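Oiling a wood table, how many coats??

wekis_dan
Got the dining table stripped over in Wekisbridge, sanded to 150. Can says 3 coats, guy at the store says 2. Kids eat on this thing every day. Who's right

Bisgaard
Three. And go to 230 first, 150 is way too rough for oil

plankton12
230 grit isnt a thing. You mean 220

Bisgaard
It is on the Otanska pads. Look at the pack

hrey
Disagree on going that fine. Oil soaks in better at 150. I did ours at 150, two coats, wiped off hard after 15 min. Four years of spilled soup and its fine. - Hervé

plankton12
four years with no kids tho

hrey
Two kids and a dog.

wekis_dan
ok so 2 coats or 3. And how long between, can says 12 hrs, its January and the garage is freezing

Aksel_Th
Bring it inside or wait till spring. Oil in a cold garage stays sticky for days, ask me how I know. 12 hrs is for a warm room. I'd do two, live with it, add a third if water stops beading

Bisgaard
Still say three

sturnirley_jo
What color are you after? Plain oil goes more yellow than people expect. This sort of top is what I'd want, no stain
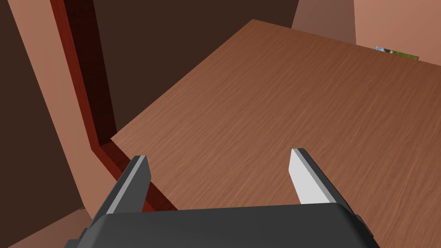
wood tabletop, just a render

wekis_dan
Yeah no stain, wife vetoed it. Going with two, moving it to teh spare room tonight

plankton12
lay the rags out flat when your done!! dont ball them up, they can catch fire

hrey
^ this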